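Enatthorpe Home Forum > Kitchen Talk > Mugs, bowls and the top rack

teapot_lane
18 February 2019
Hi everyone! We finally have a dishwasher after years of standing at the sink (I'm still a little giddy about it), and my husband and I have already found something to disagree about. He puts mugs on their sides wherever they'll go. I was brought up to turn every last one upside down between the tines, and I keep sneaking back to fix them after he's gone to bed. Also, do you run yours when it's half full? We have far more mugs than two people need, and I hate seeing them sit on the counter all day.

wurar_kitchen
Oh, welcome to the club! I'm on your husband's side for the loading, at least until the last round. I pull the top rack out, put in whatever is closest to hand, and straighten it all up before I press start. The mugs wait along the counter in the meantime and I've made my peace with it. Do turn yours over and look for the fork and glass symbol before you put them in, though. I lost a lovely gold-rimmed cup last December by not looking. A few from my kitchen:
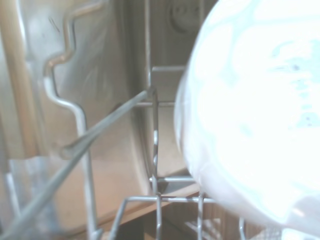
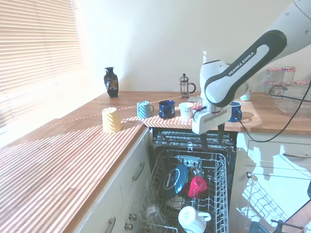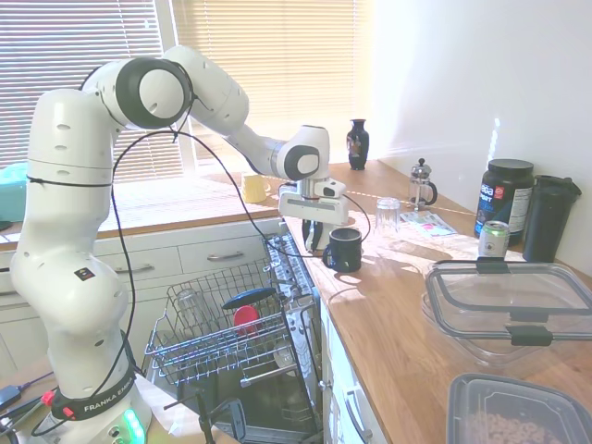

The mug with the label still on its base has the little symbol next to the IKEA logo:

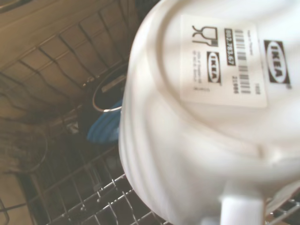 plumjam45
I'm going to be the grump and say upside down, always, right from the first mug. A cup on its side holds a puddle in the curve, and then you open the door and it goes all over the plates underneath. We had an old Vidal machine for 8 years and I never once let a mug lie down in it. And please peel those stickers off first! They turn to mush and end up in the filter.

teapot_lane
Thank you, plumjam45, I'm reading that out loud at supper. Any tips for the sticker glue? I've been scraping with my thumbnail.

hakinden_hill
Warm water and a drop of cooking oil, leave it while you have your coffee, then rub with a cloth. On the half-full question, I wait until it's full, but I rinse anything that had milk in it. My sister runs hers every night no matter what and we've argued about it for years, very fondly.

plumjam45
Milk is a good point. Oatmeal bowls too, they set like cement.

wurar_kitchen
Fair enough on the puddles, I do get those. I'm still not straightening until the end, though!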